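Magazine > Building Science > Interviews

The Wall Has to Dry Somewhere: Karla Cuautle on moisture, membranes and the limits of caulking

By Wilma Stevens
25 February 2021

Karla Cuautle keeps a chunk of rotten oriented strand board on her desk, in a sandwich bag, and she will hand it to you whether you ask or not. It has the weight and texture of bran cereal. "Seven years old," she says. "North wall, second storey, under a window with a very good warranty."

Cuautle is a building envelope consultant at Skilline, a small firm that gets called when a wall has started to smell. She trained as a structural technologist, got bored with beams, and has spent most of her career since then cutting neat rectangles in other people's siding. We spoke for most of an afternoon, during which her phone rang four times. Three of the calls were about leaks. The fourth was her dentist.

I had come to ask about rainscreens, the gap behind the cladding that codes in the wetter parts of the country have asked for and that builders in the drier parts still regard as an expensive way to house wasps. Cuautle is in favour of the gap. She is less in favour of the way people talk about it.

"They say it's ventilated, as if there's a breeze in there," she says. "Mostly there's a bit of air wandering about. But the first thing the gap does is let water fall down. Gravity is free and it shows up every day, so I like to design around it."

The job that made her a bore on the subject, in her own words, was Sketadmont, a townhouse development of 83 units finished in a hurry and clad in stucco applied straight over the sheathing paper. Skilline was brought in after a resident leaned a ladder against a wall and the ladder kept going.

"We took 383 moisture readings," she says. "I remember the number because I had to type them all in. The south walls were mostly fine. The sun was baking them dry every afternoon and covering for everybody's mistakes. The north and east walls were compost."

What had gone wrong was nothing exotic. Window flanges had been lapped the wrong way, so the paper directed water behind itself with great efficiency. Kick-out flashings were missing where the roofs met the walls. Somebody had noticed the leaks early on and dealt with them by caulking the bottom edge of every window, which kept the water in.

"Caulking is how this industry expresses anxiety," Cuautle says. "You get a person up there with a tube and a bad feeling, and they seal the one joint that was doing any good."

I asked whether the stucco itself was to blame. She pulled a face. Stucco has been keeping buildings respectable for a very long time, she pointed out, but the older walls behind it leaked so much heat that they dried themselves out. Add insulation and a tight air barrier, and the sheathing sits colder and wetter through the winter. The cladding stays the same while everything behind it changes.

"Your grandmother's house was dry because she was paying to heat the outdoors," she says. "I don't recommend it. But you can't take away the heat and leave the wall to sort itself out."

The repair at Sketadmont meant stripping the worst elevations to the studs, replacing the sheathing, and starting over with a vapour-open membrane, vertical strapping and fibre cement. It took two summers. Residents lived behind tarps and became, Cuautle says, extremely well informed. One of them still emails her photographs of flashings he has seen on holiday.

She has opinions on membranes too, though they come with a sigh. The self-adhered sheets are lovely when the wall is clean, dry and above the temperature printed on the box. On an actual site in October, with a labourer wiping frost off the plywood with his sleeve, she would take a mechanically fastened sheet and a roll of good tape. She also likes the liquid-applied products, provided somebody checks the thickness. "They never look thin from the ground," she says. "Nothing looks thin from the ground."

Her current project is Montes, a mid-rise rental building where the owner wants deeper insulation outboard of the sheathing and the architect wants the wall no thicker than it was before. Meetings have been held. Cuautle's position is that the cladding clips will need to be 70 millimetres longer than shown and that the drawings can agree with her now or later.

Thermal bridging through the clips is the part she wishes owners would ask about. They ask for the R-value of the insulation, she says, receive a handsome number, and go home pleased. Then the whole thing is hung on metal brackets that run straight through it. The Montes mock-up went through three bracket types before the modelling gave an answer everyone could stand, and the one they chose was the ugliest. It will be covered up, so she has forgiven it.
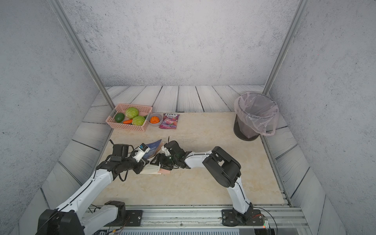 On testing, and who pays for it

Mock-ups cost money, and so does standing in front of one with a spray rack waiting for something to drip. Cuautle has heard every argument against doing it. The favourite is that the crew has installed this window a thousand times. Her reply is that they may have installed it wrong a thousand times, and she would like to meet number one before it has company.

At Omosden, a seniors' residence she worked on a few years back, the contractor agreed to test a single opening to get her off the phone. It leaked at the sill corner inside ten minutes. The fix was a preformed corner piece and a change in the order of two steps. There were 889 openings still to go.

"He was very quiet on the drive back," she says. "Then he bought me a sandwich. That's the closest thing to an award I've had."

She is not hopeful that testing will become routine on smaller buildings, where the budget tends to be gone by the time anyone thinks of it. What she would settle for is one drawing, at a scale a person can read, showing the corner of a window sill in three dimensions with the layers numbered in order. Most of the drawing sets that reach her show the middle of the sill, where very little ever goes wrong.

And for those of us who already own a house? Cuautle advises walking around it in the rain, preferably with an umbrella and low expectations. Look at where the gutters end. Look under the windows for staining. Make sure the soil hasn't crept up over the bottom of the siding, and leave the little weep holes alone, even if they whistle.

I went home and looked. There was caulking in all of mine.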